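Trasteo Tenant Storage and Reuse Program
Progress report to the Marnura Fund
August 20, 2025
Prepared by Octavio Benavides, program manager

1. Summary

The grant pays for short-term storage and a reuse desk for tenants who have to leave their apartments during repairs. This report covers the period since our last one in March. The program is open in both buildings, Sunik Court and the Yeoh Street annex. We took in 1495 boxes and bags during the period. Of these, 1021 have gone back to their households. The remaining 474 are still in storage, nearly all of them from Yeoh Street, where the plumbing work is behind.

2. Intake and labeling

We changed the intake form in the spring. The old form asked for a full list of contents and most tenants left it half blank. The new one asks for a name, unit number, phone number and one line about what is inside. Each box or bag gets two tags, one outside and one inside. Lost tags were our main source of complaints last year and we have had very few since the change.

Clothing is still the most common thing people bring, followed by kitchen goods and papers. We ask tenants to keep passports, leases and medicine with them. Some still pack them, and we open the box with the tenant present when that happens.
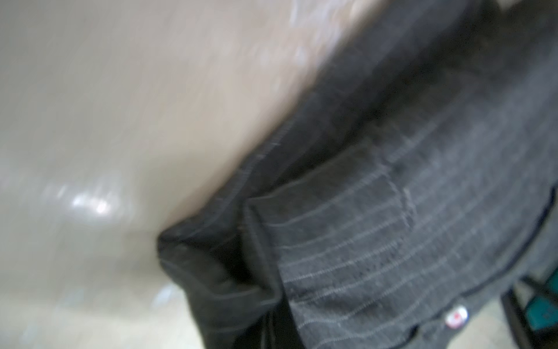 What happens to items that are not claimed?
They are held for 90 days after the tenant's move-back date. We call twice and send one letter, and after that the items go to the reuse desk.

The 90-day rule has held up so far. Two households asked for more time and we gave it to them. I would like to put the extension in writing so that front desk staff can approve it without calling me.

3. Reuse desk

The reuse desk handed out 683 items. It is open to any tenant in either building, with no income check. Coats, bedding and school clothes go first. Furniture is slower – we have no truck, and most people can't carry a dresser four blocks.

We stopped taking mattresses in the spring. The cost of getting rid of the bad ones was eating up the disposal line.

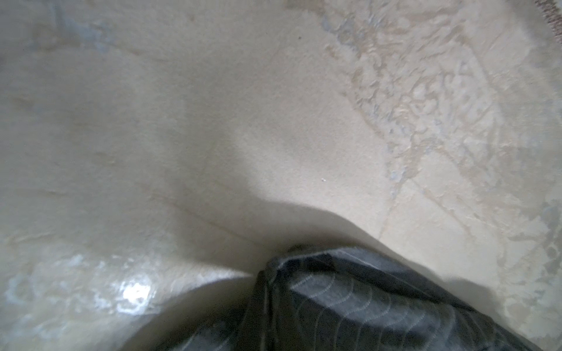
Marisela wrote on the comment sheet that the hours are the real problem: she works until six, the desk closes at five, and her sister has had to pick things up for her twice. She asked for one late evening a week.

Several other sheets make the same request. We can cover one late evening through the end of the grant year if the front desk hours at Sunik Court are cut back by the same amount in the morning, when it is quiet. I plan to start this next month unless the Fund objects.

4. Repairs and small alterations

We set aside a small amount for mending so that usable clothing would not be thrown out. So far 300 pieces have been mended, mostly hems, zippers and missing buttons. The sewing machine at Yeoh Street needed a new belt and was out of use for two weeks. Thread and buttons cost less than planned and the balance is carried over. 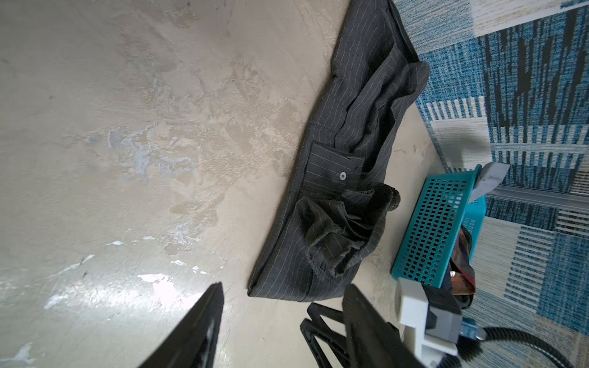 Photo: Trasteo program files

5. Budget

Spending is on track except for rent on the overflow unit, which went up when the lease was renewed. We covered the difference from the van rental line. Staff hours are slightly under budget – one part-time position was open for most of the spring. It is now filled.

6. Problems

Communication with the building contractor is poor. Move-back dates change and we hear about it from tenants. I have asked for a weekly list and have received it twice.
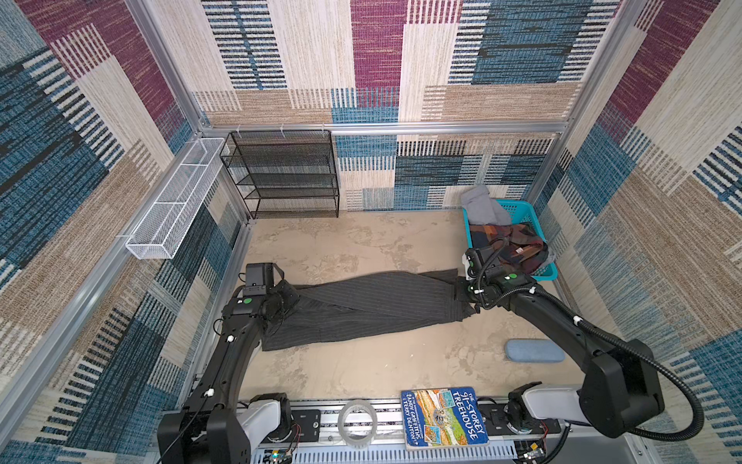 Denise, writing for the Yeoh Street tenants' group, said people would put up with the delays more easily if one person gave them the dates and the dates were the same for everyone on a floor.

I agree with her and have raised it with the contractor's office. No answer yet.

7. Next period

Finish returns for Sunik Court.
Start the late evening at the reuse desk.
Write up the extension rule and train front desk staff on it.
Get quotes for furniture delivery, two trips a month.

Receipts and the full budget sheet are attached separately.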